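I've wanted a gripper kit like the Zerel for years, and after 30 days with one I'm still grinning. You bolt it on, plug it in, and by lunch it's working over ordinary stuff: a white bottle, a blue basket, whatever is on the shelf (ours never matches). 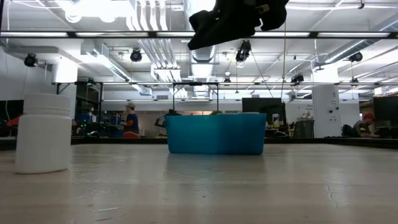
Opinion | Tools & Kits

Labs like ours should buy more of these and build fewer. Geum-ok Ma spent 6 weeks on our last homemade hand, and I loved it, but spare fingers meant another print job. Zerel mails them! The manual is thin and the cable guide is poor. I'd still pick it again, and I've asked Irnen for a second one in October.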